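Trunel Countertop Rules Pack, reviewed after a long season of use
Posted 2018-10-08

I bought the Trunel pack for our little simulation group in Erisstead back when it was on the shelf for $199, and I've been meaning to write it up ever since, so forgive me if this rambles a bit. What you get is a set of simulated kitchen scenes, a checker that runs alongside your arm controller, and a rulebook. The license covers 5 seats, which suited us fine.

It's the rulebook I want to talk about, because I suspect most people skip straight past it to get to the scenes (I certainly did!). It is a house standard for how an arm should behave around a counter: how fast it may come down, which items get a wider berth, when a run has to be stopped and logged. It doesn't replace the safety standards for your real robot, and it says so plainly on the first page, which made me like it right away. 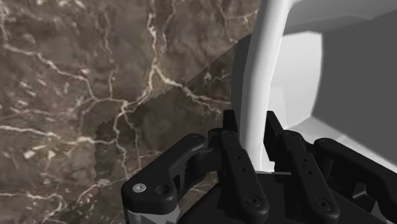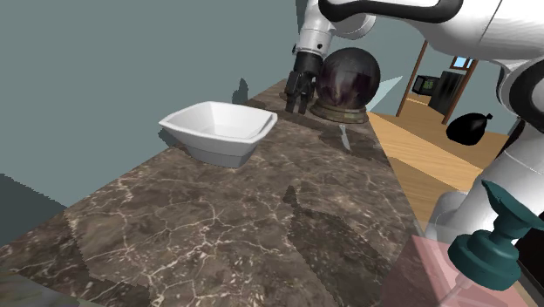
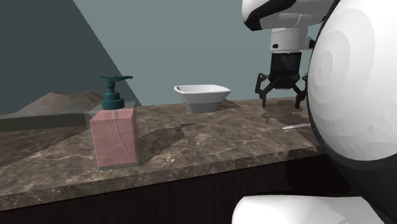
The keep-out rules are the chapter I'd hand to anyone starting out. You give each object a class, and the checker works out how close the fingers, the wrist and the rest of the arm may pass. We had only ever bothered with the fingers before, and I'm a little embarrassed about that. Take the marble counter with the crystal ball at the far end: the gripper points down immediately beside the sphere, and there's a small knife lying on the stone in front of it. Under the pack's defaults the knife goes in the sharp class and the ball in the breakable one, and both are checked against the whole arm. You can loosen that, but you have to type in why, and your reason is saved with the run.

The rim-grasp section is good too, if a bit stiff. It wants the fingers on both sides of a thin edge before any lift is allowed, and a slow close. We ran more than 1000 attempts under those settings and I grew quite fond of the log, which is in plain sentences and can be read by somebody who wasn't there.

Now for the grumbles. See-through things need better treatment. The rulebook gives clear containers half a page and then moves on, and I'd have loved a proper set of rules for bottles with a pump on top, where the head sticks out wider than the neck. Setup took us 3 tries – the installer wants its folders just so – and the Long Form report is well named.

We tried Vuldale before this one. It has prettier rooms and a much faster start, and if all you want is scenes I'd still send you there. Its guidance on practice was thin, though, and we ended up writing our own on a shared page that drifted out of date by October.

I'm renewing our seats, and I've asked Trunel whether the next rulebook will have a longer section on liquids.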